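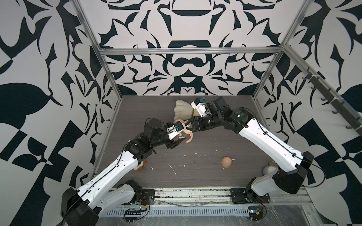 Givico mentoring platform – six months in, quick review

Writing this between meetings so forgive the state of it.

We're a software company in Dumadthorpe, 80 people, and until last May we had no mentoring scheme of any kind. What we had was women leaving. Good ones, usually at the three or four year mark, usually just before they'd have gone for senior. Exit interviews all said "career development" and everyone nodded and filed them.

So, Givico. It's a web tool that matches mentors with mentees, books the sessions, nags people, and gives HR a dashboard. We bought it for the women in engineering plus anyone else who asked. 40 licences, yearly contract. Not cheap.

Set up. Took me an afternoon. Upload a spreadsheet of staff, send out the questionnaire, wait. Questionnaire is too long, full stop. 4 pages and some of the questions are daft ("what kind of weather is your leadership style"). People skipped those and it let them, so fine. Imports choked on accents in names, Estela Benítez came through as a row of question marks and I had to type her in by hand. Reported it. Still there.

Matching. Better than I expected. It doesn't just pair by job title. You say what you want help with – pay talks, public speaking, coming back after leave, moving out of testing and into development – and it looks for someone who's ticked that they can help. Estela wanted to get into architecture and was put with Colin Hartley, who I would never have picked, he barely speaks in meetings. They've met every fortnight since. She presented her own design to the client in her second month.

Where it falls down is numbers. If you only have a few senior women then everyone who asks for a woman mentor gets the same few. Oluwatosin Ezeani had five requests in the first week on top of her day job. There IS a cap setting but it's off by default and hidden under Account > Advanced > Programme. Turn it on before you invite anybody. I didn't and had to write some awkward emails.

You can also pair with mentors at other firms, which they call the open pool. We tried it for two people. Aldana Iturra got someone at a bank who cancelled three times and then vanished. The other one was great. So, luck.

Reminders. Too many! Email, calendar, another email, then a "we missed you" if you don't log the session. You can turn them down but only person by person. Admin should be able to do it for everyone.

Dashboard. Pretty. Shows sessions booked, sessions held, a mood score. Doesn't show anything I was really asked for, e.g. who's been promoted or had a pay rise, so I keep that in my own sheet anyway. Notes between mentor and mentee are private and HR can't open them. Good, and I checked that before signing.

Support. Quick and polite, live chat answered inside ten minutes most times. Phone is useless.

We looked at Petico too. Cheaper, but the matching was basicaly a list you scroll through, and it wanted everyone's photo and date of birth. No thanks.

Has it fixed anything? Two of our women have moved up to senior since we started and I'd credit Givico with a bit of one of them. The pay bands are still a mess and that's on us, no software is going to sort it. If your managers won't free up an hour for people to go to the sessions don't bother buying this, you'll be paying for reminders.

Good: matching, private notes, chat support
Bad: questionnaire, reminder overload, the hidden cap, accents
Price: ask for the charity rate if you qualify, they dont advertise it

Four stars out of five. Would be three without the matching. Renewing for another year but with fewer licences, as plenty of ours never got used.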